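Fullex two-finger gripper kit – worth it for bench sorting?
Grippers and End Effectors > Kits and Reviews

flangeface
Posted 19 September 2021

I have been using the Fullex gripper kit for long enough to have an opinion, and I couldn't find much written about it when I was shopping, so I'm putting my notes in one thread.

What you get is the gripper body, two angular fingers, a wrist camera with its bracket, a cable, and a bag of screws. I paid $284 for it from Flitville, shipping included. The arm is not part of the kit. Mine is on an older six-axis arm that I already had.

My use is small plastic stuff. Bottles and caps mostly, picked off a white tabletop and put into a bowl. I drive it by hand for now and save the camera video so I can go back over the bad picks.

Good points: the fingers close evenly, the mount is solid, and the pointed tips get down next to things that are sitting close together. Bad points: the manual is a single folded sheet, and the camera exposure has to be set over again every time the power is cut.

I'd buy it again at that price. Ask me whatever.

torquewrench_b
Does the camera see past the fingers? I looked at the Flusen kit before this one and the fingers covered so much of the view that I gave up on it.

flangeface
You lose the two bottom corners and a bit more. The middle stays open. These are from one sorting session, fingers apart both times. 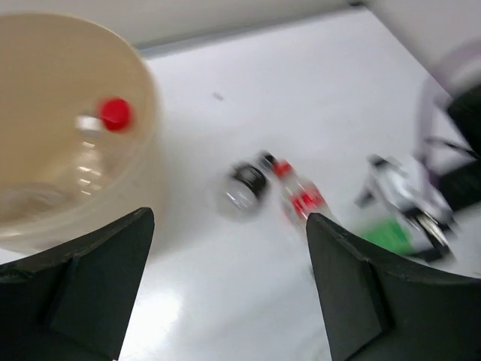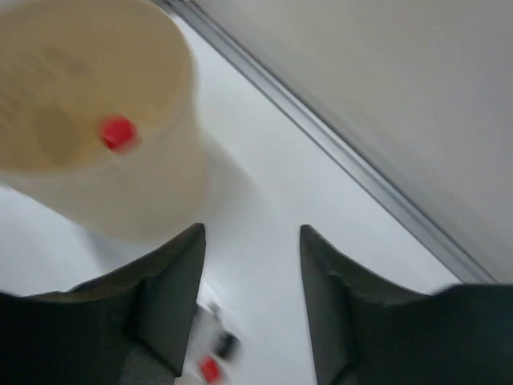 Wrist camera views, Fullex kit, stock fingers. The bottle with the red cap in the bowl is in the first one.

torquewrench_b
OK, that's better than what I had. The gap between the tips is where you need to see, and it's clear. The blur would bother me though. In the second one I can't tell what the thing down between the fingers is.

flangeface
That's fair. There is something with a bit of red on it down there and I couldn't tell you more from that view either. The fingers stay sharp because they move with the camera. Everything else smears when the arm is moving. If you slow the arm down it cleans up a lot, but then you are waiting on it all day.

no_load_current
I'm going to disagree on the "buy it again" part. I had this kit for two months and sent it back.

The fingers are hard and smooth on the inside face. Anything round and slick turns in the grip. I ran 100 picks with small clear bottles, all from the same spot on the table, and dropped 27. I could live with that on a hobby bench but I was looking at it for work. The Flusen cost me more and it came with soft pads, and the drops mostly went away.

flangeface
What were you running for grip force? Out of the box it is set low. I had a lot of drops at first too, and raising the force took care of most of them. I haven't done a proper count like you did, so I can't give you a number to compare.

no_load_current
Default, then one step up. Two steps up it started denting the thinner bottles. So there is a window, but it's narrow, and it's different for every bottle. That's my issue with it. With pads you don't have to care as much.

ballscrew_ned
You can put pads on the Fullex. I cut mine out of a sheet of thin silicone and stuck them on with double-sided tape. They last a few weeks before a corner starts to lift. Not elegant, but the material is cheap and one sheet makes a lot of pads.

Clean the fingers with alcohol first. Tape will not hold on them otherwise.

no_load_current
Sure, and I could have done that. I didn't want to hand over nearly the same money and then finish the product myself.

torquewrench_b
How is the bracket? Does the camera hold its position if you bump the bowl or the edge of the table?

flangeface
Mine has held. I put thread locker on both screws after the first week. One of them had backed out a little. The manual says nothing about it.

One thing to watch is the cable. It comes out on the side and if you rotate the wrist all the way around it will snag. I limit the wrist in software.

ballscrew_ned
Same on mine. I moved the cable to the top of the wrist with two zip ties and it's fine, but you need a longer one than they supply.

picksandplaces
Has anybody used the Karamanlidis software with it? The listing says compatible. I emailed to ask what that means and got a link back to the listing.

flangeface
I have it running. Open and close work, and so does force. The camera shows up as a plain video source, so you don't get any of the calibration tools with it. You do that part yourself with a printed board. It took me an evening.

picksandplaces
Thanks. That's less than I was hoping for but I can work with it.

no_load_current
Worth saying that calibration on white tables is a pain with this camera no matter which software you use. Auto exposure sees all that white and pulls everything down. Then clear plastic goes gray on you. Lock the exposure before you start.

flangeface
Agree with that one. Clear bottles on a white surface are about the worst thing you can give it. The red caps are easy. For anything with no color on it I go by the label or the shadow.

I tried a sheet of dark blue craft paper on the table for one session and the clear parts showed up much better. The paper slid around though. I need to get a real mat.

ballscrew_ned
Rubber shelf liner. Get the flat kind without the holes.

torquewrench_b
I'm leaning toward getting one. I mostly move boxes and square parts, so the slipping shouldn't hit me as hard. Does Flitville still have them?

flangeface
They did when I looked last night. It said low stock and the next batch is due in December. Spare fingers are listed separately and those were sold out.

no_load_current
For boxes I'd say go ahead. My complaint was round parts. The motor and the gears in it were fine, I never had a problem there.

torquewrench_b
Ordered. I'll post in here once I've got some hours on it.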